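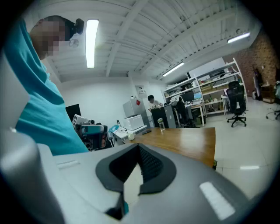 Workroom and kitchenette inspection – checklist with comments
Site: Ulledby, ground floor, room 15
Completed by: Tuncay Dursun
Date: 31 Dec 2024
Previous inspection: June

Marks used: OK = no action. Note = acceptable, see comment. Action = must be put right before the next inspection.

1. CEILING AND LIGHTING

1.1 Fluorescent tubes lit, no flicker – OK
Tubes come on at the switch without delay. The one that buzzed in June has been replaced.

1.2 Tubes secure in their fittings – OK
Checked from the step stool.

1.3 Ceiling beams and joists free of cracks, stains and flaking paint – Note
White paint is sound over most of the room. There is a hairline crack in the paint on one joist near the back wall, 49 mm long. I measured it and put a pencil mark at each end so the next person can see if it has grown. The wood underneath feels solid.

1.4 Nothing hung from the beams – OK
The paper decorations left up after the last party are down and the tape is off.

1.5 Smoke alarm tested – OK
Pressed and held the test button. Sounded clearly, and could be heard in the hallway with the door shut. Battery changed today while I was up there. The old one went in the battery bin, not the trash.

2. FLOOR

2.1 Tiles whole, none loose – Note
Walked the room in soft shoes and tapped anything that sounded hollow. One tile inside the door sounds hollow but does not move. Leave it alone unless it starts to rock.

2.2 Floor not slippery – OK
White tile shows dirt early, so it gets mopped often. Please put out the wet floor sign every time, including at the end of the day when you think everybody has gone home.

2.3 Walkway around the table clear – OK
Chairs go under when not in use. Bags go on the hooks.

3. TABLE

3.1 Table stable – OK
Leaned on each corner. No wobble. The leg bolts were tightened by a quarter turn.

3.2 Surface clean and undamaged – Note
The finish is good. The glossy top marks easily from hot cups, and there are 2 pale rings that will not wipe off. These are cosmetic. Use a coaster.

3.3 Edges free of splinters – OK
Ran a cloth along all sides. It did not snag.

3.4 Drinks and glass on the table – Note
At the time of the check there was a glass bottle with its cap on and a small white cup. Both are allowed. Bottles stay capped, and keep them back from the edge where people lean over the table. Open drinks are not allowed next to the printer.

3.5 Personal items – Note
A phone was lying on the tabletop. Phones are fine there, but this site does not cover damage from spills. The shelf is a better place.

4. REFRIGERATOR

4.1 Temperature – OK
Thermometer left inside for an hour with the door shut. Reading was in the safe range and is written in the log.

4.2 Door seal – OK
Paper strip test on all sides. The strip held each time. Wiped the folds of the seal, which had crumbs in them.

4.3 Contents dated – Action
Two tubs had no name and no date. They have been thrown out. Write your name and the date on anything you put in. The marker is tied to the shelf.

4.4 Space behind for air – OK
It is a mini refrigerator and people tend to push it back against the wall. I pulled it forward a little. Please do not push it back.

4.5 Frost in the freezer box – Action
Thick enough to stop the flap closing. Needs defrosting. Orozco is booked to look at the hinge on the flap at the same time.

5. COUNTER AND PRINTER

5.1 Counter clean and level – OK
The low white counter wipes down well. No swelling along the front edge.

5.2 Printer stable, vents clear – OK
Nothing stacked on top. In June there was a full box of paper on it.

5.3 Power cords – Action
The printer cord is in good condition but was plugged into an extension that also ran the kettle. I have moved the kettle to the wall outlet. Do not move it back. A longer cord has been ordered from Provus, order line 173.

6. SHELVING

6.1 Fixed to the wall – OK
Pulled at the top of each upright. No movement.

6.2 Heavy items low – Note
Better than last time. A box of spare tiles was on the top shelf and is now at the bottom.

6.3 Clearance below the light – OK
Nothing is stacked up close to the tube.

7. WALLS AND NOTICES

7.1 Posters and notices secure – OK
The small poster on the white wall is pinned flat. If a pin comes out, pick it up right away.

7.2 Emergency numbers current – Action
The sheet by the door still lists Rala as the electrician. That contract ended. New sheet to be printed.

8. PEOPLE WORKING IN THE ROOM

8.1 Long hair tied back at the table – OK
8.2 Loose sleeves rolled or short – OK
8.3 Everyone knows where the first aid kit is – Note
One person pointed to the old place. The kit is now on the left as you go out.

ACTIONS CARRIED FORWARD
4.3 Name and date all food – everyone
4.5 Defrost freezer box, check flap – Orozco
5.3 Fit longer printer cord when it arrives – T. Dursun
7.2 Replace emergency numbers sheet – T. Dursun

Signed: Tuncay Dursun
Copy to the blue folder by the door.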